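4. Small members and the timing of parliamentary consent

4.1 Border position and the first week of a crisis
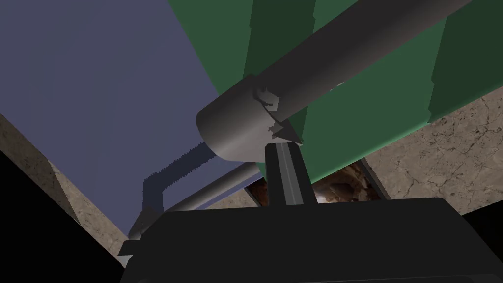
The literature on alliance entry has mostly studied the years before accession. Much less is written on the first months after it, when a new member must answer requests for which its parliament has no routine. In this section we look at how the geographic position of a state influences the speed and the form of its consent to allied operations. We use the coding of parliamentary records that was presented in Section 3, and we limit the discussion to requests for airspace, transit and the use of bases. Requests for ground troops follow a different legal path in most of the countries and are treated in Section 5.

Our data set contains 2567 recorded votes and committee decisions. From these, 147 concern a direct request by an ally or by the alliance as a whole. For each request we coded the date when the government informed the parliament, the date of the decision, the conditions attached to it, and the distance from the capital to the nearest border with the state against which the operation was directed. If the distance was shorter than 1000 kilometers, we call the member "near". All other members are called "distant". This limit is rather wide, and we tested other values as well. The results for these are given in the appendix.

A first expectation, which follows Chege's argument on exposure, is that near members will delay. The government of such a state has more to lose if the conflict spreads, and it often has to think about a minority of its own people living on the other side of the border. Our records support this expectation only in part. Near members attached more conditions to their consent, and these conditions were written in more detail. However, they did not take more time. In many cases the decision came sooner than in the distant group, and the debate in the full chamber was short.

We see two possible explanations. The first one is procedural. In near states the defense committee was usually informed before the formal request arrived, so that a part of the discussion was already finished when the clock of our coding started. Yurchenko made a similar observation for budget decisions, and she proposed to count from the first closed meeting. We could not apply her method to the full set, as the minutes of closed meetings are available for only 11 requests. For these requests the difference between the two groups becomes small.

The second explanation concerns the opposition. A party which had supported accession could hardly vote against the first request of the alliance without damage to its own position. It could, on the other hand, ask for limits. Typical limits were a ban on attacks starting from national territory, a fixed end date, or a duty of the minister to report back every two weeks. Such limits allowed the opposition to vote yes and still to show its voters that it had been careful. This pattern is clear in January, when several parliaments returned from the winter break and had to decide with little preparation.

It should be noted that the two explanations do not exclude each other. Early information gives the opposition time to write its conditions, and the promise of conditions makes the government more willing to inform early. With the present data we cannot say which of the two comes first.

Figure 1. Simulated scene.

4.2 Conditions and their later use

Conditions written into a decision are of interest only if somebody refers to them afterwards. We therefore searched the later debates for each condition by its wording and by the number of the decision. Conditions with an end date were mentioned most often, usually by the same members of parliament who had proposed them. Conditions on the type of aircraft or cargo were mentioned seldom, and in most of these debates the minister answered in writing.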